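Washing a white top with a red print on it

I ruined two of these before I worked out a routine, so learn from me! First, keep anything with a bold red design away from your other whites until you trust it. Turn it inside out if you can and give it plenty of room. 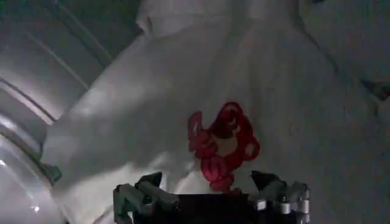
What temperature is best?
A cool wash, 30 or lower, with a colour-safe liquid and no bleach.

Before loading, I run my hand round the drum and the rubber seal -- socks love to hide there. Small bits go in a mesh bag.
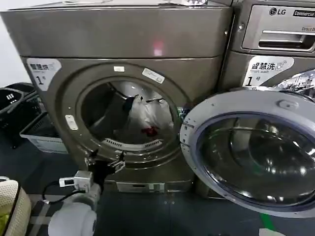

Then pick a gentle spin. I stick to 600, though 900 is fine for thicker cotton. Don't leave it sitting afterwards! Shake it out, pull the print flat with your hands and hang it in the shade. Iron from the back only.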